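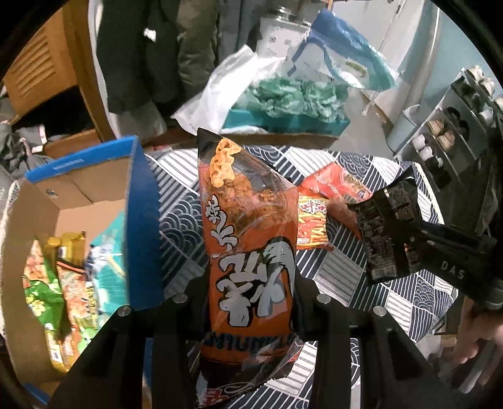
Packing snack boxes, talk notes, Wednesday group, 30 minutes. Start with the problem: chips and puffs are mostly air, and people pack them the way they pack books. Ask who has opened a box of crumbs. Then go to the table. The open cardboard box on the left has four bags in it already, green at the front, with the yellow, orange and teal ones further in. The red bag and the small red-and-yellow pack of stick snacks are lying out on the cloth. Say that I lay everything out flat first and decide the order before any of it goes in.

Order of packing. Stiff packs go against the walls. Big puffy bags stand upright in the middle. Small stick packs go last, down the gaps. Don't press on a bag to make it fit. Take it out and turn it.

Box size. Most of ours go out in the Molau medium. Paloma Holloway tried the small one in June and got 3 complaints in a week, all about the puffs. Pause here, Paloma may want to add something.

Mixing colors and flavors. People like to see different bags when they lift the flap. Put the brightest ones where they show. Two of the same bag side by side looks like a mistake even when it was ordered that way.

Closing up. Fold the flaps without tape and lift the box an inch. If things slide, add paper at the sides. Paper on top pushes down on the bags, so keep it thin.

Labels. Order 777 went to the wrong address with the right snacks in it. Check the name on the slip before taping. Ye-ji Sung has the slips and will hand them round.

Last ten minutes: everyone packs one box. Dwayne Dunleavy brings the tape guns. Questions while we work. Leave the finished boxes by the door for the Pettigrew pickup at 4.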